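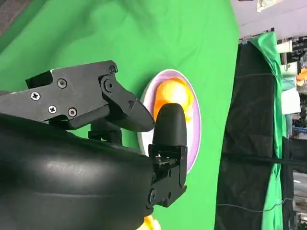 Green cloth, Nakolow

About us

Nakolow Witness Support helps people who have reported a violent crime and are waiting for the case to come to court. We opened in 2000 and have 16 staff. Our service is free and you do not need a solicitor to use it.

We can sit with you while you give a statement, explain letters from the court and travel with you to the hearing. 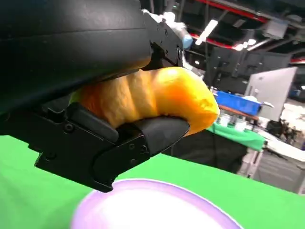
Châu Giáp says the months before a trial were harder for her than the day itself, and that a regular phone call helped.

We do not give legal advice or comment on live cases.
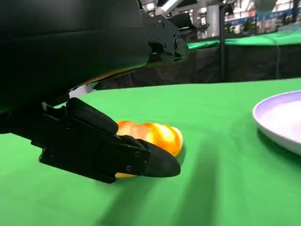
Page 2 of 9

Our office is on Thiele Street. Appointments last 60 minutes and can be held by phone.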